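Jokby: segmenting and checking two-handed cloth recordings

README, last changed 9 Jul 2023

Jokby is a set of command line tools that takes raw recordings from a pair of hand-held grippers and a head camera and turns them into episodes that a policy can be trained on. It cuts long recordings into attempts, lines up the clocks, marks when each gripper opens and closes, and throws out attempts that would do more harm than good. It does not train anything. For training we use Andstead, which reads the output folder directly.

The code was written by Tyyne Niskanen. Elsa Hämäläinen wrote the clock alignment and looks after the labels.

What you need

Python 3.10 or newer, ffmpeg on the path, and enough disk space for a second copy of your recordings. A graphics card is not needed. The tests pass on Linux. Windows has not been tried.

Installing

Clone the repository, make a virtual environment and run:

pip install -e .
jokby selftest

The self-test makes a short artificial recording and runs every stage on it. If it stops at "align", your ffmpeg is probably too old.

Input layout

One folder per session. Inside it:

head.mp4 - video from the head camera
left.csv, right.csv - gripper opening in millimetres and pose, one row per sample
session.yaml - operator code, task name, notes

The two csv files need a header row. Times are in seconds from the start of that device's own clock. The clocks do not have to agree with each other.

Stages

jokby align finds the offset between the three clocks. It uses the double squeeze that the operator makes at the start of a session, with both grippers in view. If the squeeze is missing you can give the offsets by hand with --left-offset and --right-offset.

jokby cut splits the session into attempts. A new attempt begins after both grippers have been open and nearly still for 40 samples. Change this with --still if your operators pause a lot.

jokby grasp adds a state to each gripper for every sample: open, closing, holding or opening. The two sides are worked out separately. An earlier version used one shared state and it went wrong on nearly every cloth task, where one hand keeps hold of the fabric and the other goes looking for a corner.

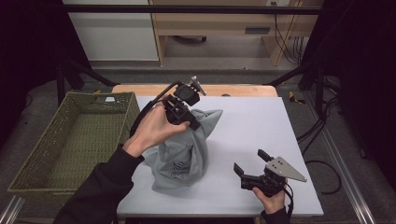

The "holding" state is decided from the opening width and its rate of change only. Thin fabric is the hard case, as the pads close almost as far on a single layer as they do on nothing. There is a threshold for this, min_width_mm, in config/cloth.yaml. Set it again if you change the finger pads. Thick towels work with the default.

jokby check writes report.csv, with one line per attempt and a reason for each rejection. The reasons are lost_pose, no_grasp, too_short and clock_drift. Nothing is deleted. Rejected attempts are moved to a folder called aside.

Labels

Each attempt gets one of 6 task labels: pick, spread, fold, turn, stack, other. Labels are put in by hand with jokby label, which plays the attempt and waits for a key. Sessions from April used "flatten" for what is now "spread", and the loader changes the old name without a warning.

Known problems

Pose from the gripper trackers jumps when the two devices come very close together. The check stage catches large jumps but small ones get through.

A sleeve or cable in front of the head camera is not detected.

Sessions with more than 100 attempts use a lot of memory in cut. Split them first with jokby split.

Issue 19 (wrong frame count on variable rate video) is still open. Re-encoding to a fixed rate before align avoids it.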